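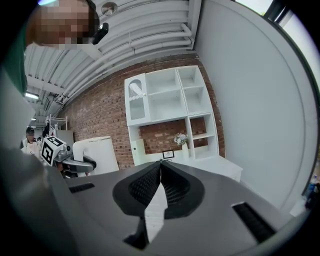 Una lista de Excel se puede convertir en etiquetas imprimibles con la función Combinar correspondencia de Word. Antes de abrir Word hay que preparar la hoja: una fila por objeto y los títulos de columna en la primera fila. En la columna Descripción conviene escribir algo que se reconozca de un vistazo, por ejemplo «estantería blanca, pared de ladrillo, puerta con cristal». Las columnas Código y Ubicación completan la tabla. Guarde el archivo y ciérrelo.

Paso 1. En Word, abra un documento en blanco y vaya a Correspondencia > Iniciar combinación de correspondencia > Etiquetas. Elija el fabricante y el número de producto que figuran en el paquete.

Paso 2. Pulse Seleccionar destinatarios > Usar una lista existente y busque el archivo. La lista que usamos en Fellside tiene 267 filas.

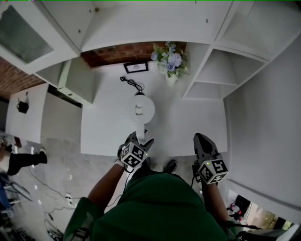
Hervidor eléctrico en la encimera.

Paso 3. Sitúe el cursor en la primera etiqueta y pulse Insertar campo combinado. Añada Código, pulse Intro y añada Descripción. Si el texto pasa de 30 caracteres, baje el tamaño de la letra 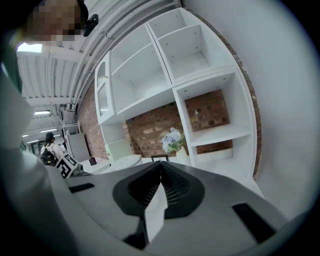
o acorte la descripción en la hoja. Después pulse Actualizar etiquetas para copiar el diseño en las demás celdas.

Paso 4. Pulse Vista previa de resultados. Si todo está en su sitio, elija Finalizar y combinar > Imprimir documentos, con la escala al 100 %.

Comentarios

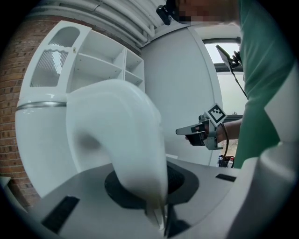 Heiskanen: A mí me desaparecían los ceros iniciales del código. Lo arreglé dando formato de texto a la columna en Excel y escribiendo otra vez los códigos.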